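Sullent sequel moved to the holiday slot, against Rosales

plandton_popcorn
So the Sullent sequel is off its May date and now opens the same morning as Rosales. One of them is going to blink, and my money's on the one with the talking horse.

reelgrump
Rosales won't move. They booked 3000 screens before they had an ending.

matinee_moth
Did they ever get an ending? I saw the trailer 6 times and still can't say who is married to whom.
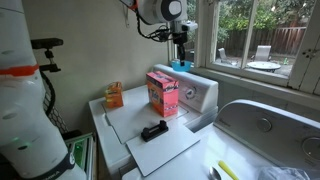 Re: Sullent sequel moved to the holiday slot, against Rosales

plandton_popcorn
Everyone's married to the duke, I think. It's set in 1834, standards were looser.

ristetti_fan
I don't agree that this is a fight at all. Families go to Sullent, their aunts go to Rosales, and both studios claim a record by supper. Same thing happened with Ristetti and it made plenty.

reelgrump
Ristetti made plenty because it had the holiday to itself. I sat through it with seven other people and two of them were asleep – one was me.

ristetti_fan
You went at 10 in the morning. That isn't a box office report, that's a nap with a ticket.

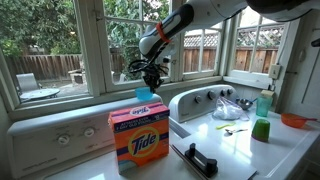
Tide on the lid, cup up on the panel

matinee_moth
Aunt here. I'm seeing the horse.

reelgrump
Fine, but if Sullent opens second I want it on record that I called it.

plandton_popcorn
You called it for the last one too. It opened first and you changed your user name.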